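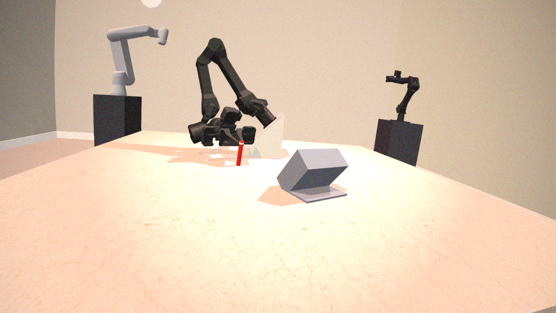
Dorota Walczak 读完第一稿后回信说，这份说明把一次宣传活动写得太像科学调查了，获奖名单能告诉我们评委喜欢什么，告诉不了我们 Cletska 河的水变好还是变坏。她的意见我基本照收，下面的文字按这个思路重写过。

Gilla 护河征文数据说明

版本 1.2
维护：Roman Wysocka
语言：波兰语原文，附中文和英文题目译名

数据里有什么

Gilla 是一项面向中学生和成人的征文比赛，主题为“我身边的河”。主办方 Basberg 在活动页上写的目标是“提升公众对水资源可持续利用的认识”。这句话照抄在此，我不为它作担保：投稿前后都没有做过问卷，认识有没有提升，没有任何数据可查。

本仓库收录 315 篇来稿的元信息、评分记录和一部分全文。评分记录共 845 条，每条对应一位评委对一篇稿件的一次打分。稍微算一下就知道，平均下来每篇拿不到三个分数，而比赛章程写的是“每篇由三位评委独立审阅”。缺的那些分去了哪里，我问过两次，第一次的答复是系统迁移，第二次没有答复。

同意公开全文的有 97 篇。其余稿件只留题目、字数、组别和得分。

文件一览

entries.csv：每行一篇稿件
scores.csv：每行一次打分
texts 文件夹：公开全文，纯文本，UTF-8 编码
rules_old.txt：六月以前的章程
rules_new.txt：六月以后的章程
CHANGES.txt：改动记录

两份章程都请读。新章程里多了一条“鼓励结合积极的行动案例”，旧章程没有。写污染投诉的稿子在六月之后明显难进决赛，是不是因为这一条，我不敢下结论，但谁要是拿这批数据谈“公众对河流的态度”，却不提章程改过，我会当他没看过文件。

字段说明

entry_id：稿件编号，按收稿顺序排，中间有跳号
group：组别，取值为 youth 或 adult
title_pl、title_zh、title_en：题目及译名，译名由我和 Dorota Walczak 各译一半，风格不统一
length：字数，由投稿系统自动统计，标题和空行算不算进去前后不一致
place：投稿人自填的地点，未做校正
period：old 或 new，对应所用章程
final：是否进入决赛
consent：是否同意公开全文
judge：评委代号，从 A 起编
score：0 到 10 的整数
comment_flag：评委是否写过评语，评语本身不公开

place 一栏最不可靠。有人填村名，有人填县名，还有人直接写“河边”。我见过有人把这一栏画成地图，颜色很漂亮，结论是上游居民更关心环境。上游的两所学校把投稿当作语文作业布置过，这件事在来稿附信里写得清清楚楚，地图上看不出来。

收集经过

来稿全部经 Kalinowski 的在线表单提交，只有少数纸质稿由工作人员录入。录入时改没改错别字，各人做法不同。entries.csv 里没有标记哪些是纸质稿，这是一个缺陷，目前补不回来，原件已经退还作者。

表单第一页要求勾选“我支持可持续发展目标”，不勾不能进入下一页。因此不要把这项勾选当成态度变量来用。1.0 版里有这个字段，全部取值为“是”，有人真的拿它写了一段分析。1.1 版起我把它删掉了。

评分方式

评委给一个总分，没有分项。章程里列出的“原创性”“与主题的关联”“语言”只供参考，没有权重。同一篇稿子得到 3 分和 9 分的情况不少见，主办方的处理是取平均，不作复议。

评委 D 的分数集中在 7 和 8，几乎不用两端。评委 B 则把低分用得很勤，尤其是对成人组。做任何排名之前请至少按评委标准化一次。做完以后名次会变，我试过，决赛名单边缘上的稿子换掉了好几篇。原始名单我没有动，final 一栏仍以主办方公布的为准。

还有一个小问题：评委能看到投稿人的学校名称。主办方称之为“有限匿名”。我不清楚有限在哪里。

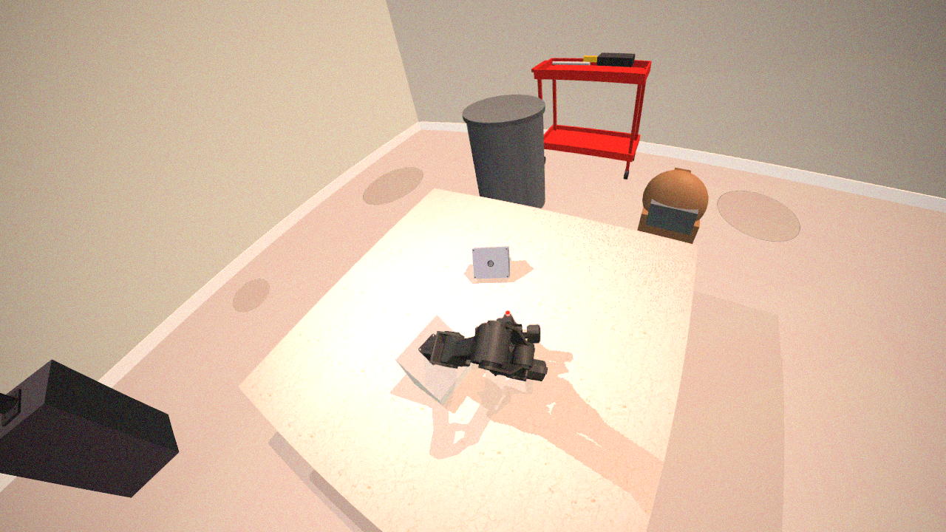
清理和剔除

有 27 篇稿件不在公开全文之列，虽然作者起初同意过。其中多数是后来来信撤回，少数是文中写到了可以辨认的邻居、钓鱼协会成员或者工厂员工。撤回的稿件在 consent 一栏记为 withdrawn，得分保留。作者若希望连得分一起删，来信即可，不必说明理由。

重复投稿只保留后一次。判断重复靠题目和开头一段，改过题目又重写开头的，我大概率没有发现。

没有做的事情也列一下：没有统一标点，没有拆分句子，没有检查抄袭，也没有检查稿件是否由软件代写。有几篇读起来很可疑，段落整齐，河流可以换成任何一条河。但可疑算不上证据，所以没有加标记。

可以拿来做什么

研究评委之间的一致程度，比较合适。研究短文写作里常用的河流意象，也还可以，只要记得样本来自一场有奖比赛，投稿人知道评委想听什么。课堂上用来练习数据清理，相当合适，毛病够多。

不建议拿来做什么

不建议用来推断 Cletska 流域居民的环境态度。不建议用来证明征文活动有效。也不建议训练自动评分模型之后放回比赛里用，评委本身的分歧都没有解决，模型学到的只会是评委 D 的谨慎和评委 B 的脾气。

Basberg 的年度总结里引用过本数据，说“来稿数量体现了社会各界的广泛参与”。来稿里青少年组占了大半，学校集中提交的又占了青少年组的大半。各界到底有几界，请自己打开 entries.csv 看。

许可

元信息和评分记录可以自由使用，注明来源即可。texts 文件夹里的全文版权归作者，可用于教学和研究，不得整篇收入商业出版物。引用时请写“Gilla 护河征文数据，1.2 版”，不要写成“Gilla 河流调查”，已经有人这样写了，我去信请他改，还没有改。

已知问题

scores.csv 里有几条记录的评委代号为空，不要擅自归给任何人。
title_zh 中“河湾”和“河曲”混用，原文是同一个词。
length 为零的稿件是附件上传失败，并非空稿。
个别全文末尾残留表单的自动回执，下一版清掉。

改动记录

1.2：重写说明，补入旧章程，修正组别错填。
1.1：删除勾选字段，处理撤回稿件。
1.0：首次公开。

发现错误请在问题区留言，附上 entry_id 和所用版本。只写“数据好像不对”的留言我也会看，但多半查不出什么来。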